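Notebook, staff kitchen trial, Stukano building
2022-05-18

Picked up from the January notes. The two-arm unit is still on the Cakix controller, no change to the firmware. Purpose today was the clearing round after the mid-morning break: cutlery first, then cups, plates left for the late shift.

Counter was left the way people leave it. Metal tin, crisp packets, cereal, mugs, plates not stacked. We agreed with the kitchen staff not to tidy beforehand, so the log shows normal use.
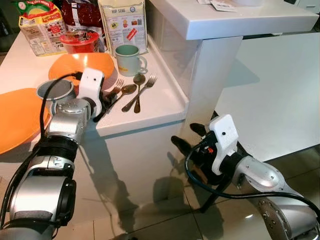 Log count since the start of the trial is 3,051 picks, of which 1,267 are cutlery. Forks are still slower than spoons. Staff asked again whether they should lay the cutlery all one way to help it along. Told them no. If they have to sort for the machine we have only moved the job.

The 44 stops this month were mostly cable snags at the wrist. Fenico have sent longer ties, to be fitted next week. 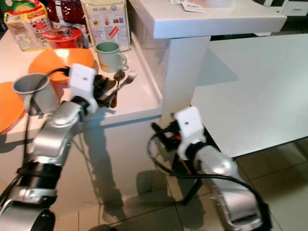

What has changed for the two kitchen assistants: less time at the counter, more on stock and the Khalaf orders. One likes it. The other says the break-time clearing was when she heard what was going on in the building, and she misses it. Wrote that down for the review, as the form has no box for it. Both want the stop button moved nearer the door. I agree with them.

Rota is unchanged until we pass 1,000 picks in a row with no call-out. Hours are not to be touched before then, and management have that in writing.

Cups next. Wide ones on saucers are the awkward case, two items to lift and the saucer tends to get left behind.
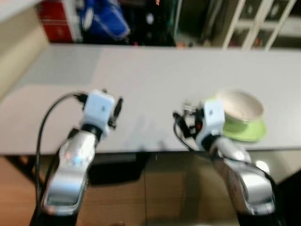

To do
Fit cable ties, both wrists
Price for moving the stop button
Separate log code for saucers
Ask late shift about plates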